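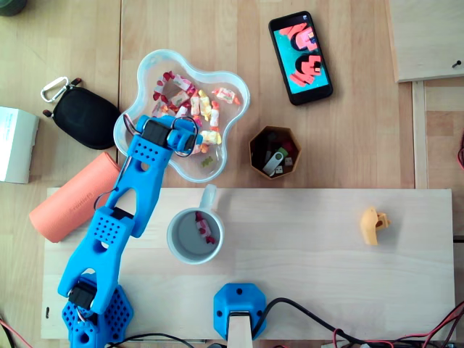
Front Desk and Records Clerk, Part-Time

Employer: Calimlim Physical Therapy
Location: Sikelville office, second floor
Hours: 30 per week, mornings and early afternoons
Reports to: Simin Nikzad, Office Manager

Scope of position

The clerk staffs the reception counter, schedules appointments, and maintains patient records for the Sikelville office. The practice has 961 active patient files. Paper charts created before the move from Stadness are being scanned and indexed, and the clerk will take over this work in August.

Duties

Open the office at 8 a.m. and check overnight voicemail
Register new patients and verify insurance coverage
Collect copayments and reconcile the cash drawer at close of shift
Scan paper charts, assign index codes, and flag missing signatures
Prepare referral packets for the Morthorpe office
Keep the waiting area and counter in order, including forms, pens, and candy

Requirements

High school diploma or equivalent
At least 3 years of office experience, in a medical or dental setting if possible
Accurate typing and working knowledge of spreadsheets
Ability to lift a full file box

Experience with insurance claims is useful but not required. Training on the scheduling software is provided and paid at the regular rate. New hires complete a probation period – terms are listed in the offer letter.

How to apply

Send a resume and the names of two references to Florante Fajardo, Hiring Coordinator. Applications may also be left at the counter in a sealed envelope. Interviews are held in person at Sikelville and include a short filing and data entry test. Applicants who need an accommodation for the test should state this when applying.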